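Product Review: Amaral Folding Work Table

The Amaral folding table was reviewed by the Conunmont Community Center over a period of 12 weeks. It was used for craft classes, committee meetings and the October plant sale. The center purchased four tables at the regular price from the Plalley catalog.

Setup and Stability

One adult can open the table in less than a minute. The leg locks close firmly and did not slip during the review period. On the uneven floor of the Brinddale annex, a slight rocking was noted at one corner. The adjustable feet corrected most of it. 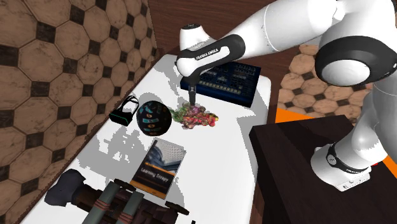

Surface and Cleaning

The white top resists tea, poster paint and school glue. Permanent marker left a faint gray line after two cleanings. Staff should avoid scouring pads, which dull the finish.

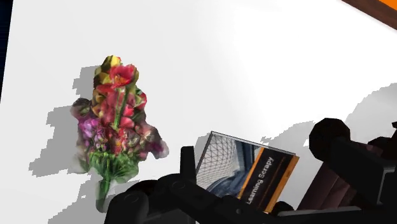

Color is a matter of preference, and the center considered both the white and the oak finish before ordering. White was selected for the flower arranging class. Yellow buds at the top of a bouquet, for instance, are easy to tell apart against a plain white surface, and dropped leaves are quickly found. Under strong ceiling lights the same surface can produce glare, and readers who plan to use the table for paperwork may prefer oak.

Storage

Folded tables stand upright in a closet 40 inches deep. The carrying handle is narrow and uncomfortable over long distances. A cart is sold separately.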